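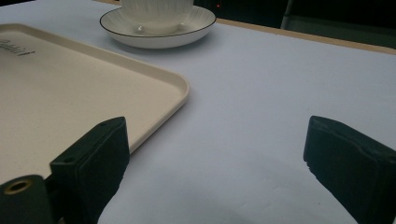 Checking and refitting the fingers on a hand-held gripper

The manual that comes with most hand-held grippers gives finger care one paragraph, and the paragraph says to "inspect regularly." Inspect for what, it doesn't say. I have looked after the same tool for long enough to distrust both that paragraph and a good part of the advice that gets passed around in its place. What follows is the routine I use on a two-finger tool with block fingers, the kind you squeeze by hand and that carries its own camera looking down between the fingers.

You need a hex key set, a soft brush, a lint-free cloth, isopropyl alcohol, a strip of plain copy paper and a decent light. You do not need the Gulteck alignment kit. I bought one. It is a nicely machined block that tells you the fingers are parallel when they are open, and open is when it matters least.

Before you touch a screw

Set the tool up where you can see the fingers the way the camera sees them. A pale tabletop helps a lot, as black blocks against a dark bench hide everything. I keep a light tray and a cup and saucer within reach for the test at the end.

Power down the logger, then open the fingers all the way and look at them from the camera's side. One finger will often look bigger than the other. People see this and start loosening things. Don't. If the camera sits a little off center, or the tool is tilted in your hand, the nearer finger looks larger and there is nothing wrong with it. Compare them from straight ahead with your own eyes before you believe the video.

Cleaning

Brush first, wipe second. Wiping grit across the pad pushes it into the surface. Use alcohol on the cloth, never straight on the finger, and keep it away from the pivots. Skip the silicone spray. I know Petine sells it as a "grip restorer." In my tests the fingers held worse after it than before, and it took days to get the stuff off.

Nicks and ridges

Small nicks along an edge are normal on a tool that sees real tables. The question is whether they are on the part that touches the object. Run a fingernail over the inner face. If it is smooth, leave the finger alone, however ugly the outside edge looks. If your nail catches, mark the spot with chalk, close the finger on a strip of paper and tug. Paper that tears at the chalk mark means a burr. Take it down with 400 grit, a few light strokes with the paper held flat on a block, and try again. If it still tears, replace the finger. I would not fill it. Every filled pad I have seen came apart at the fill.

Taking the fingers off

1. Photograph both fingers in place. Left and right look alike on the bench and they are not always interchangeable.
2. Support the finger with one hand and back the screws out a little at a time, switching between them.
3. Pull the finger straight off. If it sticks, look for a screw you missed before reaching for a lever.
4. Clean the mounting face. A crumb of old threadlocker here will tip the finger more than any wear will.
5. Refit with the screws just snug, close the fingers gently, and let them settle against each other. Then tighten.

My tool has 4 finger screws in all. I don't give a torque figure, because the one printed for mine stripped a thread. Snug with the short arm of the key is enough. The Illés pattern replacements fit, by the way, and cost less than the factory ones. I can't say they last longer, whatever the package claims.

Checking the close

Slide a paper strip between the closed fingers at the top, the middle and the tip. The drag should feel the same at all three. Tight at the tip and loose higher up is fine for small objects and bad for cups. Loose at the tip is bad for everything.

Next, hold the tool at 90 degrees to the table and pick up a saucer by its rim, then a cup by its sides, then the tray by its lip. Set each one down slowly. Watch for the object turning as the fingers let go. A turn means one finger arrives before the other, and that sends you back to step 4.

Last, record a short clip and open and close fully a few times. Both fingers should stay in view at the widest opening.

How often

The Dumstead checklist wants the fingers off every week. I tried that through one July and all I got was worn threads. Now I brush after each session and leave the screws alone until the paper test fails. The current pair has done 166 sessions and has been off the tool twice, once for cleaning and once because I doubted the paper test. The paper test was right.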